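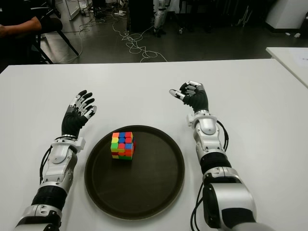 Part 2: Setting Up Your Solving Spot

Before you learn a single move, get your table sorted out. I skipped this when I started and spent a whole August chasing my cube across the kitchen floor (and once under the fridge). So let's do it right!

What you'll want:
A 3x3 cube, scrambled
A plain, light-colored table
A round tray with a small raised rim - dark is best, the colors really pop against it
The Bultemine fold-out card that came with this guide

1. Clear the tabletop and wipe it down. Crumbs get into a cube faster than you'd think.

2. Put the tray in the middle, close enough that your elbows stay bent when you reach it.

3. Set the cube on the tray, flat on one face. Don't line it up with the rim or anything fussy like that, just put it down.

4. Look it over before you pick it up. Find the center square on each side you can see. Centers never trade places with each other, so they tell you what color that side is going to be. My friend Wojciech Tomaszewski still says them out loud, and he's fast.

Note: If your table is glossy, turn off the overhead light and use a lamp off to one side. Glare makes red and orange look way too much alike.

5. Now take the cube off the tray and set it on the bare table, a little right of center. Lefties, go the other way. The tray is your parking spot between practice rounds, and the table is where you start from.

6. Rest your hands on either side, open and relaxed. If your shoulders are up by your ears, shake them out and try again.
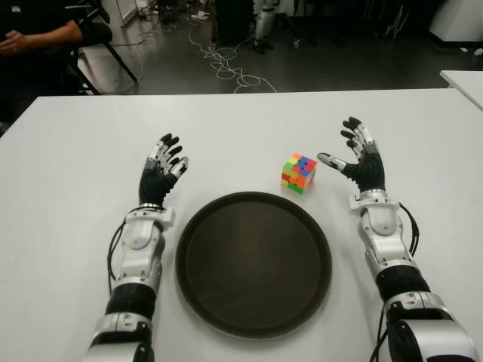
7. Pick up the cube with your fingertips and turn the top layer back and forth 13 times. It should move without a fight. If it catches, loosen the tension using the chart on page 2 of your fold-out card.

Caution: Don't force a stuck layer! Line up the other layers first, then turn. I popped a corner piece clean out doing this on a Thursday night and found it at breakfast.

8. Put the cube back on the tray and go on to Part 3, The First Cross.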